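搜索 请输入关键词 搜索

在家请客这件事:一份讲稿笔记

(开场先喝口水,别急着讲。等后排的朋友坐下来。)

大家晚上好。谢谢你们工作日还愿意过来,外面风那么大。我今天想聊的事情很小,就是怎么在家里请人吃一顿饭,让客人舒服,自己也不至于累得第二天起不来床。我不是厨师,也没开过餐馆,只是这些年在家里请客请得多,攒了一肚子的教训,想慢慢讲给大家听。

先讲我自己的一次失败。那是一月份,刚搬进Pronen那边的老房子,我一高兴,请了17个人来暖房。菜单写了满满两页纸,光凉菜就排了一串。结果呢,客人进门的时候我还在剁蒜,头发上沾着面粉,鱼在锅里,门铃一直响。那天晚上我几乎没有坐下来过,朋友们走的时候都说好吃,可我连他们聊了什么都不知道。后来想想挺难过的,人家是来看我的呀!

(停一下,看看大家的反应。有人笑就让他们笑完。)

所以我要讲的头一件事是:把能提前做的都提前做掉。炖的、卤的、腌的,前一天晚上弄好,放一夜味道还更足。汤也可以先熬。当天只留一道要现炒的菜,最多两道。碗碟杯子头天就拿出来,数目对不上还来得及跟邻居借。桌上要用的零碎东西,也趁前一晚空闲归置好,坐着慢慢弄,听听广播,其实是很享受的一段时间。
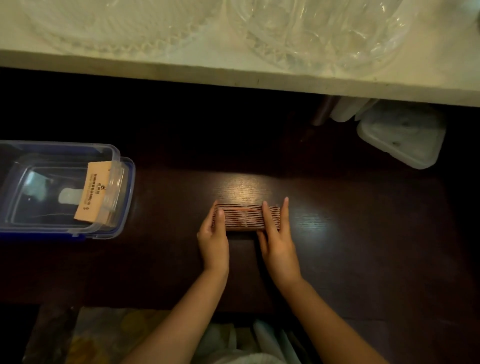 第二件事,花钱。很多人一说请客就觉得要破费,我自己现在给一顿饭定的数是200块,六个人吃,够了。肉买一样好的,其余的靠时令菜撑起来。我常去Irkell市场,快收摊的时候去,青菜便宜,摊主也有工夫跟你说话,会告诉你今天哪样豆角嫩。甜品我一般不做,Ouazzani那家点心铺的杏仁酥,50块能装一大盒,摆出来体面,我也省心。要是客人问带点什么来,千万别客气地说“什么都不用带”,请他带水果,或者带一瓶喝的,人家手里有东西,进门就自在。

(这里可以问问在座的:你们去别人家做客,最怕什么?留两分钟,让大家说。)

我猜会有人说怕冷场。我也怕。我的办法是,客人来了先别往沙发上一按,给他找点小活儿干。剥个蒜,摆个筷子,把杯子端过去。两个不认识的人一起站在水池边洗葡萄,洗完就有话说了,比你在中间介绍半天都管用。小孩子更是这样,你让他发餐巾,他能认认真真发三遍,每个人都得谢谢他三回。

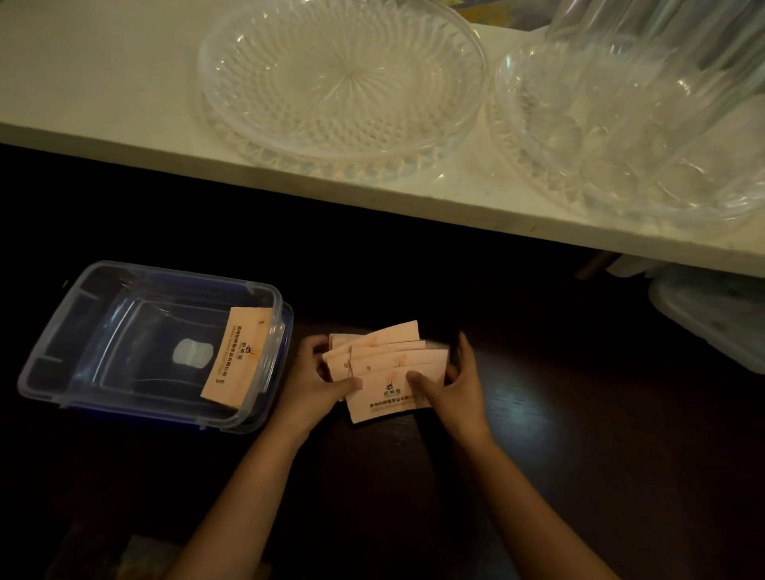
第三件事,座位。老人坐离厨房远一点的那一头,免得总有人端着热汤从他背后过。带小孩的坐靠外的位置,进出方便。话特别多的两位分开坐,整张桌子都能热闹起来。我自己坐在最靠近灶台的地方,但是我给自己立了一条规矩:菜上齐以后,除了添饭,不再站起来。脏盘子摞在那里又不会跑。

还有人问过我,口味不一样怎么办。提前问,发个消息就行,有没有忌口,吃不吃辣,有没有什么过敏。辣的东西单独盛一碟放在边上,谁要谁自己加。我妈妈那一辈人总觉得问了就不够诚心,应该猜得到才好,可是猜错了,客人就得饿着肚子夸你的菜,多难受。

(如果时间不够,下面这段剩菜的可以跳过。)

剩菜我会多备几个盒子,让大家分着带走。带汤的别装太满,盖子扣好以后再套个袋子。有一回我没套,朋友坐Dollow线的电车回家,红烧肉的汤汁漏了一路,她到现在还要拿这件事说我。

最后,请客是会越请越熟练的。要是你从来没请过,就从两个人开始,一锅面,一碟黄瓜,也是一顿饭。下个月你请我,再下个月我请你。

(讲完请大家提问。茶水在门口桌上,记得说。)

读者评论

小麦穗:那天在现场听的,回家第二个周末就请了同事,真的只炒了一道菜,全程坐着吃完的!

南门豆浆:请教一下,卤味提前一天做,第二天是凉吃还是再热一遍?我家老人怕凉。

阿绿:座位那段说到我心里去了,我家每次都是奶奶坐在厨房门口。

联系我们 | 版权所有,转载请注明出处 | 返回顶部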